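Kemier: Two-Armed Storage of Small Objects from Demonstration
Final report, robot learning project course
March 21, 2025

1. What we tried

Our proposal promised a robot that would tidy a kitchen. This report concerns a robot that puts one block in one drawer. The scope was reduced twice, both times at the suggestion of people who had seen the robot.

The question that survived was narrow: does a policy trained on both arms together do better than two policies, one per arm, that share only the camera view? We call the joint version Duvier and the split version Bireden.

2. Training

We recorded 500 demonstrations by teleoperation. The first 100 were thrown out after we found that the two arms had been logged with different clocks, a discovery that took us 8 days and is given one sentence here out of self-respect. Both policies predict short chunks of joint positions and were trained on the same remaining data.

3. Results

Duvier finished the task more often, mostly because its arms agreed on whose turn it was. Bireden grasped just as well but liked to start the placing motion early – very confident, and often over a closed drawer.

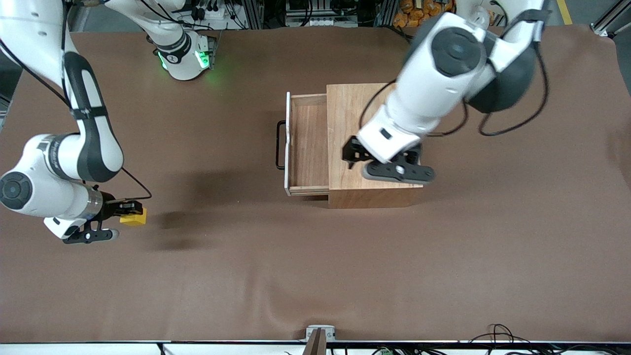 The handoff between opening and placing is where the two policies differ most, so we scored it as a separate stage. A trial enters that stage when the workspace looks like this: yellow block clamped in the right gripper, drawer out and empty, left gripper open above the cabinet. From there the right arm has to carry the block over the drawer wall and let go. Duvier tended to pause first, which we had filed as a bug until we compared the scores.

4. Limits

One cabinet, one table. We did not test other handles. The kitchen remains untidy.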